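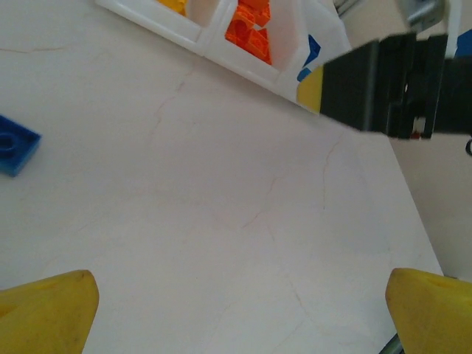

Kimby Sorting Study: Frequently Asked Questions

Last updated Oct 10, 2018

These are the questions we get most often about the study and the data release. If yours is missing, write to Nasrin Bakhtiari at the address on the contact page.

What was the study about?

We wanted to know whether a two-armed robot learns a sorting task better when the training set includes recoveries from mistakes. The task is putting toy bricks into a divided tray by color. Most training sets for this kind of work keep only the clean runs. We kept both kinds and compared.

What is Kimby?

Kimby is the name of the learning method. It takes camera images and joint positions as input and predicts a short stretch of arm motion. The arms carry out the first part of that stretch, then the method predicts again. There is no separate step that finds the bricks or plans a grasp.

How many runs are in the set?

There are 2239 runs. Of those, 2000 were used for training and the rest were held back for testing. All were recorded by a person guiding the arms.

What counts as a recovery?

A recovery starts when a brick is dropped, placed in the wrong compartment, or pushed out of reach of the arm that was going for it. It ends when the brick is back under control. The operators did not cause mistakes on purpose in the main set. A smaller practice set from September does include staged drops, and it is stored in its own folder. Please don't mix the two if you want to compare your numbers with ours.

What did you find?

Models trained with recoveries finished the full sort more often than models trained on clean runs alone. The gap was small when the bricks started well apart and larger when they started close together or near the edge of the table. In 70 test sorts with crowded starts, the clean-only model usually failed in the same way: it closed on nothing, lifted, and carried on as if it were holding a brick. The model trained with recoveries did this less and was more likely to go back down for a second try.

We did not see a benefit in speed. The recovery model was a little slower on easy starts — it sometimes paused over a brick it could have picked up right away.

Why use wrist cameras?

A fixed camera loses sight of a brick when an arm passes over it. A camera at the wrist keeps the fingertips in view and shows the space between them during the approach. It also has a drawback. When the wrist turns, the tray can leave the view entirely, and the model has to rely on its other inputs until it comes back.

Why are the fingertips yellow?

We wanted them to stand out against the pale tabletop and the white tray. The color does cause trouble with yellow bricks, which the model misses more often than blue or orange ones. We have not tested another fingertip color yet.

Do both arms do the same job?

Either arm can pick up and place. In most runs the operators used the arm closer to the brick, and the model picked up that habit. Handing a brick from one arm to the other is rare in the data, and the model does it poorly.

Did you test on other objects?

Only briefly. We tried wooden blocks of a similar size and results dropped for both models. We don't report those trials because there were too few of them.

Can I use a different tray?

Yes, but expect to record new runs. When we moved the tray dividers, the model kept placing bricks where the old compartments had been. Adding new runs to the old set worked better for us than starting over.

What software do I need?

The recordings open with the Brelline reader, version 2 or later. Earlier versions load the images but drop the gripper positions without a warning, so check your version first.

Where was the work done?

The runs were recorded at the Nikivska lab. Training and analysis were done by the Mohammadi group, who also maintain the download page.

May I use the data in a commercial product?

The current license covers research and teaching. For anything else, write to us before you start and say which parts of the set you need.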